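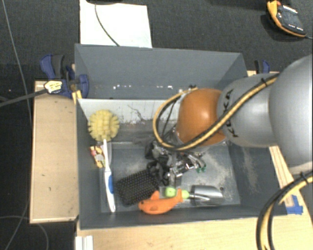

Serena Parisi wrote to us that she read the last 100 pages in one sitting and then went back to the map at the front to see how far the drovers had walked.

The Salt Road to Hukstead
by Trí La

Paperback, Kollwood Books
Historical fiction
Second in the Ratov series

In the autumn of 1047 the harvest has failed along the coast and the price of salt has doubled. Edric Ratov, a drover's son with a debt he did not make, agrees to take 12 carts inland to Hukstead before the roads close. He has until the end of October. The reeve who hired him has told him very little about the load, and the two men sent to guard it are not on speaking terms.

At the ford one of the guards goes missing. Edric can turn back and lose the carts, or go on with a stranger who says he was a monk and carries letters in Greek. Meanwhile his sister Hild, left at home with the farm, starts asking who bought up the debt in the first place.

The story picks up four months after The Tithe Barn but can be read without it. A map, a list of characters and a short note on sources are included. The note explains which places are real and which were made up, and where the author has moved a death by two years.

Also available as a hardback with a ribbon marker, in a single printing of 3000 copies. The jacket is by Kyriakidis, as before.

Published 2020-08-12. Orders for both books together are sent in one parcel. Signed bookplates can be added at the basket while they last; please say if you want a name written in, and check the spelling.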